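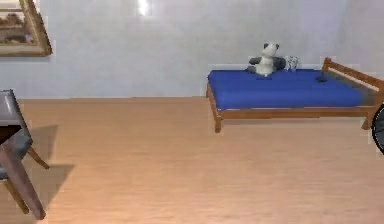
How many demonstrations of a task should one operator record before taking a break?

We stop at 8. After that the hand movements get shorter and lazier, and the policy learns the laziness along with the task.

September 26, 2019
Bedroom scene, remote control sessions, Prukon build on the left workstation

Goal for the day was to get usable demonstrations of the bed tasks in the Lomero bedroom, driven by hand through the controller, and to find out why the July recordings train so badly. The recordings from the kitchen scene are fine with the same settings, so I left the kitchen alone.

Setup as before. Operator holds the controller in the right hand, left hand on the keyboard for start, stop and discard. Controller position is mapped to gripper position while the clutch button is held, and released means the arm holds still. Scale set to one to one. I tried half scale first thing and went back. Half scale is nice close to the mattress but crossing the room takes so many clutch presses that the recording ends up mostly pauses.

Physics reset between attempts is on. Object poses are randomized a little on the mattress, furniture is fixed.

First batch: reach to the stuffed panda, take it by the torso, lift, put it down again farther along the bed. Plain task, but the panda sits near the wall side, so the gripper has to go over the whole width of the mattress. Two of the attempts ended with the elbow in the side rail. The operator doesn't see the elbow when watching the wrist view and doesn't feel it either, there being no force feedback on this controller. I discarded both. In the later attempts I raised the arm well above the mattress before going forward, and the rail was no longer a problem. Writing this down as the rule for bed tasks: up first, then across, then down.

Gripping the panda by an arm works in the simulator but looks wrong. The limb passes partly through the finger and the toy hangs from it at an odd angle. Torso only from now on. Anyone recording on the Avotiņš machine should do the same or the two sets won't mix.

Second batch: pick up the small dark object with the stick near the headboard. Harder. The stick is thin and the base is low. If you come straight down on the stick the fingers close on it and the base swings. If you come down on the base you need the gripper turned, and turning it while going down is where people lose the position. What worked for me was to turn the wrist while still high, let go of the clutch, get my own hand comfortable, press again and then descend without any rotation. It costs a pause in the recording. I think the pause is acceptable. We trim anything where the gripper velocity is zero anyway.

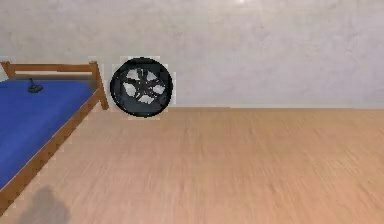 Far end of the bed with the joystick-like object on the mattress and the wheel by the bed post.

The wheel matters for the arm path. Coming in around the far end of the bed looks like the short way to the dark object, and on one attempt I took it and brushed the wheel with the forearm. Recording still counted as a success in the log, as the success test only checks where the target object finishes. I marked it by hand as bad. We should add a contact flag for anything that isn't the target, otherwise these slip into the training set and the policy will happily go through the wheel. I suspect the July set is full of them. The open floor in front of the bed is the better approach. There is plenty of room there and the arm can stay folded until it is over the side rail.

Looked at the July recordings after lunch. Total is 44 for the panda task. Played them back at double speed with contacts drawn in. Found the following.

Several have the gripper open command sent twice, once at release and once again during the retreat. Harmless in the room, but the policy picks up a twitch from it.

Start pose is not the same in all of them. Part of the set starts with the arm folded and part with the arm already stretched toward the bed, from when the reset script was skipping the home position. Claltar was still on the old reset script at the time, so everything recorded there has the stretched start.

7 have contact with the side rail before the grasp. Removed.

Clock offset between the controller stream and the camera stream. The action is logged slightly ahead of the picture. It is constant within one recording but differs between recordings, so it can't be fixed with a single number. The new Prukon build stamps both streams from the same clock. I checked this on the recordings from the morning and they line up.

Retrained the panda policy on today's set only, 2000 steps, no change to the network. It goes up, across and down in the order I showed it. It hesitates over the mattress before closing, and I would guess that comes from my own hesitating there, looking for the depth. The side view helps with depth and I should have had it open from the first attempt. No claim about the success rate yet, it needs a proper evaluation with fresh poses.

Have not trained on the second batch. Too few good ones, and they don't agree with each other about which side to grip the base from. I'd rather pick one side and record again than let the policy average the two. Choosing the side facing the room.

Notes for whoever records next:
Home pose before every attempt, check the number on the status line, don't trust the look of it.
Side view open, wrist view small.
Discard at once if the forearm touches anything. Don't finish the attempt, it is too tempting to keep it.
Lower with a steady hand. If you need to correct, stop, release, press again.
Say the task name the same way in the log. We now have "move panda", "panda move" and "relocate toy" for one task.

To do:
Contact flag in the success test.
Merge the task names.
Ask Claltar whether their reset script has been replaced.
Re-record the dark object, single grip side.
Try the panda with the grip from directly above versus slightly from the headboard side. The headboard side felt easier on the wrist but I only did it once.

Controller battery was low at the end. Left it charging on the shelf next to the left workstation, cable is the short one.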